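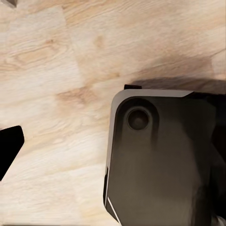 The staffing plan starts in the simulator

Virkik runs the staff kitchen at Ritirgate with 12 people across two shifts. It plans to hand part of the clearing and put-away work to a two-gripper robot in November. Most of the discussion on site has been about headcount. I think headcount is the wrong first question. The better one is who gets to define the task, and at present that is being settled inside a simulated kitchen which the kitchen staff have barely seen.

I have read the task list and watched part of the 1464 simulated runs that the integrator, Nistex, has delivered so far. A run is scored on whether the item ends up where the task says it should. A gripper hanging open over bare floorboards scores zero whether it missed a dish by a hair or never went near one. That is a reasonable way to train a controller. It is a poor way to describe a job, and the same list is now being used as the draft job description for the people who will work next to the machine.

Consider what the list leaves out. Abrehet Teshome has worked the early shift at Ritirgate for years. When she clears a counter she sorts as she goes: what needs soaking, what is chipped, what someone will want back in five minutes. None of these decisions has a line in the plan. They are folded into "clear counter," one task, one time allowance. Once the robot takes over the movement of dishes, the sorting remains, and it will fall to whoever is standing nearest, with no minutes assigned to it.

Leonie Gruber, who manages the project for Virkik, disagrees with me on this. Her position is that exceptions can be logged and added to the list after launch. They can. But logging is also work, and the draft rota has no room for it. 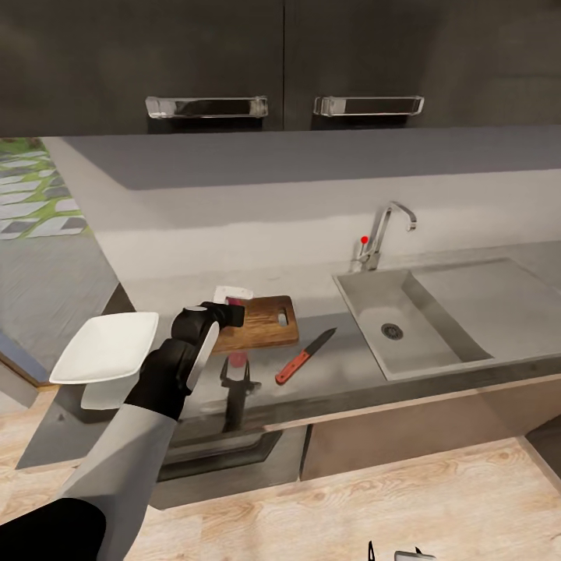
What a kitchen worker sees in a run

The integrator's reviewers look at the dish. Is the grip stable, is the tilt within limits, is the path clear? Brittany Hiebert, who trains new kitchen staff, looked at the same material and went first to the knife. It lies at an angle beside the cutting board, handle toward the front edge of the counter, and it is not part of the task. Her second remark was that the white dish was being held tilted, out over the floor. With a clean, empty dish this costs nothing. With half a portion of soup in it, somebody mops.

Both remarks took her less than a minute. Neither had been raised in review. I do not blame the reviewers – they were asked to check manipulation, and they checked it. The fault is in the arrangement that puts one kind of knowledge in the room and leaves the other on shift.

Three changes before November

First, pay for review time. Two people from the kitchen should sit in on every review of simulated runs, during paid hours, with the authority to send a task back.

Second, separate the documents. The robot's task list should stop doubling as a job description. The human job should be written from observation of the shift, starting with the sorting and checking that the list omits.

Third, put the leftover minutes in the rota. The pilot is budgeted at 168 hours of robot operation. There is no matching figure for human time spent resetting, logging and recovering from failed grasps. Tarun Nautiyal, who prepares the rota, has asked for one and has been told to wait for pilot data. By then the shifts will have been cut to fit the current draft.

I am not opposed to the installation. Carrying dishes for six hours is hard on wrists and shoulders, and a machine that takes on a share of it is welcome. My objection is to treating the remainder as empty time. Virkik has the runs and it has the staff. The next review is already scheduled, and the invitation list can still be changed.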